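Short Fiction | Read in 4 minutes

The table came up the stairs at Lehtinen on a wet morning, and it took four of us to turn it on the landing. Marit had measured the door but she had not measured the landing. We took the legs off, put them in a bucket, and tried again.

It was white. I had asked for gray, because I knew what white would do in a room where people worked, but the order had gone through Trasavo and Trasavo only had white. Marit said I would get used to it. I said I would be the one wiping it down.

My father had a bench in the garage that he never cleaned. It had paint on it, and glue, and a burn where my brother put down an iron. When he died we sold the house and the bench stayed, since it was bolted to the wall. I thought about that bench more than I thought about the house. I could tell you where every mark was.

For the first two weeks the new table had no marks at all. I wiped it every evening with a damp cloth and then with a dry one. Marit would wait in the doorway with her coat on. She had a bus to catch and she caught the later one on my account.

"It's a table," she said.

"I know what it is."

The walls went up in May, pale gray ones, at the back and on both sides. That was my gray, at least. I ran my thumb down the seams where they met the top and could not find a gap. After that the table felt like a small room inside the big one. I leaned over it when I talked on the phone, and my voice sounded closer.

The first scuff came from me. I set down a toolbox without looking and dragged it. I got the cloth, then the soap, then the stuff in the spray bottle that we were not supposed to use. The scuff stayed. I sat on the stool for a while.

Marit came in and looked at it and put her bag down right on top.

"There," she said. "Now you can go home on time."

I did not go home on time. But the next evening I used only the damp cloth, and some weeks later I skipped an evening and did not notice until I was on the stairs. There were more scuffs by then, and little dark specks that I had stopped trying to lift with my fingernail. I knew a few of them by their places. Late in the day the light came down on the near side and they showed up less.

Marit took the early bus. I turned off the lamp over the stool and went down after her.
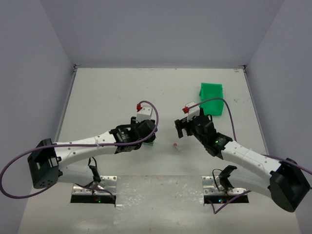 Helmi Kallio
Contributing Writer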